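Waltodley Path

The Waltodley Path is a paved way for walkers and cyclists on the edge of Waltodley. It follows the line of an old farm track and joins the Quinlan allotments to the lane at Damolen. Mostly flat. It is often called just "the straight" by people who live nearby, though only the middle part really is.

History
The farm track was in use long before any paving, mainly for carts going to Damolen mill. It fell out of use when the mill shut, and was badly overgrown by the time the parish took it on. Paving was done in 2 stages – the Quinlan end first, then the rest after a dispute over drainage. A short length of 324 metres was relaid later on because of tree roots.

Route
From the allotment gate the path goes past a row of garages, then bends once and runs straight. Trees and tall bushes stand along one side, grass on the other. The Zondau footpath, unpaved, leaves it about 200 metres before the lane. No lighting. Bikes allowed, horses not.

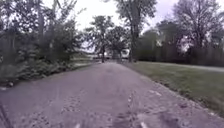

The path between its trees and the grass side

Plants and upkeep
The tree side is the older of the two and partly made up of what was left of the farm hedge. Low growth underneath is cut back in September, after nesting. The grass is mown more offen, at least near the Quinlan end. Leaves and grit collect on the paving and are swept when there is money for it – not every year. Moss is a problem at the bend.

Access
Step-free from Quinlan. At Damolen there are 3 shallow steps, with a ramp to the side which is steep for wheelchairs. Nearest parking is by the allotments, and its usually full at weekends.

See also
Damolen mill
Zondau footpath

Last edited Apr 6, 2024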